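チケット 388 詰め替えボトルのラベル浮きとキャップの緩み
ステータス:対応中
製品:Tastton 黄橙色ボトル(透明キャップ/赤キャップ)
起票:Lajos Antal
担当:Győző Szilágyi
起票日:2021年9月10日

Lajos Antal
Umville の作業室で仕分けをしていて気になったことがあるので起票します。黄橙色の大きいボトル、横に寝かせて置いておくとラベルの端が浮いてくるものがあります。底に近い丸みのところから始まることが多いです。あと透明キャップのほうで、締めたつもりなのに指で軽く回ってしまうものが混じっています。中身が漏れたわけではないので急ぎではないですが、Vonance への出荷分に入ると困ります。
ロットは 142 です。

Győző Szilágyi
ありがとうございます、こういう報告すごく助かります!いくつか教えてください。
・ラベルが浮くのは立てて置いたボトルでも起きますか
・寝かせている台の表面は何ですか(天板そのまま、マット、段ボールなど)
・キャップは締め直すとちゃんと止まりますか

Lajos Antal
立てたものでは今のところ見ていません。台は緑のマットを敷いています。キャップは締め直せば止まるものと、カチッとこないまま空回りするものがあります。空回りは2本で、別の箱によけてあります。

Győző Szilágyi
おお、立てたら出ないというのは大きい手がかりです。ロット 142 は4月にラベルの糊が変わった後の分なので、まず糊を疑っていたんですが、それだけなら立てても浮くはずなんですよね。ちょっと試したいことが出てきました!
お手数ですが次をお願いできますか。
1. ロット 142 から浮きのないものを選んで、半分は立てて、半分は寝かせて一晩置く
2. 寝かせるほうは重ねない
3. ロット 54 の在庫が残っていたら同じ条件で並べる
空回りのキャップは外さずにそのままで。ねじ山を見たいです。

Lajos Antal
やりました。結果です。
142 立て:浮きなし
142 寝かせ、重ねなし:浮きなし
54 立て、寝かせとも:浮きなし
ということは、重ねなければ大丈夫そうです。普段は手前と奥で軽く積んでしまっていました。

Győző Szilágyi
すばらしい!!ここまできれいに分かれるとは思いませんでした。重なったボトルが転がって、ラベルの端どうしがこすれているんだと思います。ただ 54 は重ねたときの結果がないので、糊の変更が無関係とまではまだ言えません。54 も重ねて一晩、お願いします。
それから作業中の台の写真があれば1枚付けてください。どういう向きで置いているか見たいです。

Lajos Antal
付けます。
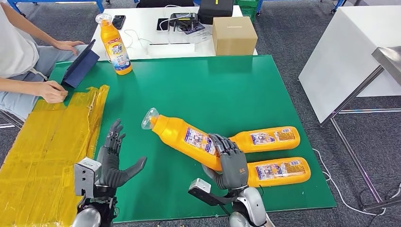 添付1:作業台の緑のマット。右側の2本が寝かせて重ねた状態、奥の白いテーブルの1本は立て置き

54 の重ね置きもやりました。一晩ではっきりした浮きはなし。ただ1本だけ、爪を当てると角が少し引っかかる感じがあります。浮きと言っていいのか微妙なところです。

Győző Szilágyi
写真ばっちりです、ありがとうございます!丸い端の近くまでラベルが来ているので、重ねて転がると当たりやすそうですね。爪に引っかかる 54 の1本も取っておいてください、比べるのが楽しみです。

当面の手順をまとめます。
・マットの上では重ねず、1段で並べる
・検品が済んだものから立てて置く
・キャップは締めたあと逆方向に軽く回して確認、動いたら別箱へ
・浮いたラベルは押さえて戻さない(糊の状態を見たいため)

キャップのほうは Munro に問い合わせ中です。写真では奥の1本が赤と透明のキャップですが、そちらのタイプでも空回りはありましたか?

Lajos Antal
赤のほうでは一度もないです。透明だけです。よけた2本は明日の便でそちらに送ります。

Győző Szilágyi
了解です、それも Munro に伝えておきます。原因がふたつ別々にあるみたいなので、キャップの件は子チケットに分けますね。こちらはラベルの件として開けたままにします。現物が届いたらすぐねじ山を見ます!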